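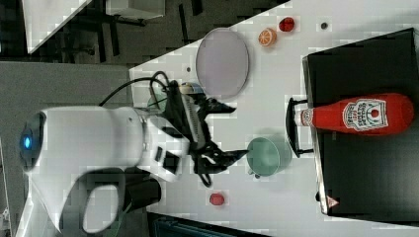 社群说明试行满三个月,先报个好消息

各位订阅的朋友,大家好!上一期我提过一句,Vumlow 准备把帖子下面的背景说明交给各城市的本地编辑来写。当时我只知道个大概,这几天终于把细节问清楚了,越问越兴奋,所以这一期把它放在最前面。

先交代一下做法。Vumlow 上的本地话题一直有个老问题:某条街要改单行道、某所小学要并校、自来水要停半天,消息一出来,转发的人比看过通知原文的人多得多。以前平台的办法是等举报,举报够了再让审核组处理,等处理完,话题早就凉了。现在换了个思路,由 Andano 这家做地方新闻的小通讯社派编辑驻站,看到某个话题热起来,就先写一段两三百字的说明,附上通知原文、会议记录或者主管部门的电话,挂在话题页最上方。谁都能点开看这段说明改过几次,每次改了什么。

试行的地方是 Skernmont,一共 11 位编辑轮班,早上六点到晚上十一点都有人在。从话题进入热榜到说明上线,目标是 30 分钟之内。我一开始觉得这个数字太乐观了,后来翻了翻公开的修改记录,公交改线那一次只用了 18 分钟,连新旧站点对照表都做好了(对照表真的好用,我把它发给了住在那边的表姐,她直接存成了手机桌面)。

负责这个项目的 Paloma Schumacher 在线上交流会里讲了一段话,我记得很牢。她说编辑写说明时有一条规矩:先写已经确定的,再写还没确定的,最后写什么时候会有下一步消息。拿并校那个话题来说,说明的第二段就老老实实写着“教育部门尚未公布校车安排”,后面跟着听证会的时间和地点。评论区马上安静了不少,大家开始讨论要在听证会上问什么,有人还列了一份问题清单,被顶到了很前面。看到这里我真的挺感动的!

当然也有人不买账。交流会上有位用户问,一家通讯社的编辑凭什么决定哪些话题值得写说明。Paloma 的回答是,目前按热度自动排队,编辑可以往后挪,但挪动要写理由,理由同样公开。我觉得这个安排还可以再细一点,比如理由可以分类,方便大家检索。我已经在反馈页提了,有同样想法的朋友可以去点个支持。

还有几件小事一并说说:

说明现在可以单独转发了。转出去的卡片会带上最后修改时间,内容更新之后,旧卡片上会出现“已有新版本”的提示。

方言语音版正在内测,先做了 3 个话题。我听了停水通知那条,读得很亲切,语速也照顾到了老人家。

Jacobs 的读者也在问什么时候轮到他们。Paloma 说那边的编辑正在招人,要求是在本地住过两年以上,有没有新闻经验都可以报名,入职之后会有培训。如果你住在 Jacobs,又常常在群里帮邻居查通知原文,我觉得这份工作简直是为你准备的。

下一场线上交流会定在十二月,晚上七点半开始,主题是“说明写错了怎么办”。编辑们会拿自己改过的几条旧说明出来,一句一句讲当时错在哪里。报名入口在 Vumlow 的 Skernmont 话题页右侧,不用注册也能旁听。想提前交问题的朋友,直接回复这封邮件就行,我会整理好一起转过去。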